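Winesum releases Irkix 2, planning software for robots that handle soft and thin objects

24 November 2019

Winesum announces the second version of Irkix, its planning and control software for robot arms. The new version is made for work with objects that do not keep their shape: bags, film, cloth and soft toys. It is available from today to all present license holders, and to new customers from March.

Most planning tools for robot arms begin from a fixed model of the object. This works well for boxes and bottles. A plastic bag has a different shape each time it is put down, and a model made one second before the grasp can already be wrong. Customers of the first Irkix version reported this problem more often than any other, and it has been the main subject of our development since then.

Irkix 2 makes the plan shorter and corrects it more often. The software calculates only the next part of the movement, looks again through the wrist camera, and calculates the following part from what it sees. When the picture is not clear enough for a decision, the arm slows down and takes a second view from another angle. The operator can set how much doubt is allowed before this happens.

"We had spent a long time trying to predict how the film will fold," says Sointu Kiiskinen, head of development at Winesum. "In the end we decided to predict less and to check more. The planner is simpler now, and it is easier to explain to a customer why the arm did what it did."

The perception part has also been written again. Translucent material is difficult because the camera receives the color of the bag and the color of the table together. Irkix 2 treats such areas as a separate class, and does not force them to be either object or background. Printed surfaces are a related difficulty — a flower on a tablecloth or on a wall should not become a target for the gripper. The software was therefore developed on busy, decorated backgrounds as well as on plain ones.

Testing was done together with Karppinen, a company that sorts returned household goods. In the test program, 16 kinds of soft objects were used, and the setups were changed by hand between the runs.
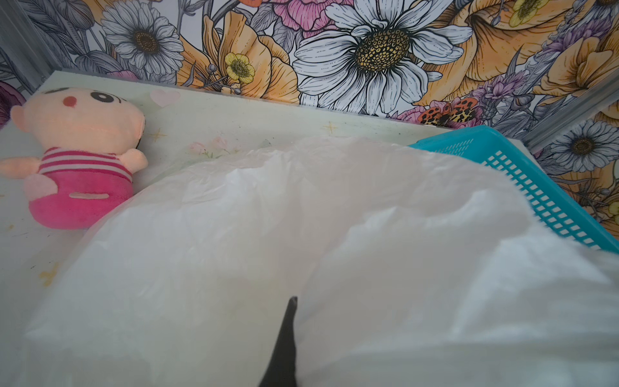 Karppinen will take the software into daily use at its Kiltlow site, first on two arms and later on the full sorting line. "Our staff do not write code, and they should not need to," says Bautista Yáñez, operations manager at Karppinen. "With the earlier tool, a small change in the setup meant a call to Winesum. Now we make the change on the screen and continue working."

For engineers, the release includes a new replay tool. It shows the camera picture, the planned path and the state of the gripper on one time line, so that a failed grasp can be studied step by step. Recordings from the first version can be opened after conversion. Conversion of a long recording takes about 10 minutes on an ordinary office computer.

Irkix 2 keeps the same programming interface as before, with a small number of exceptions which are listed in the release notes. Natalina Caruso, who leads customer support, recommends that users read this list before they update a system in production.

Media contact: Merja Rautiainen, Winesum communications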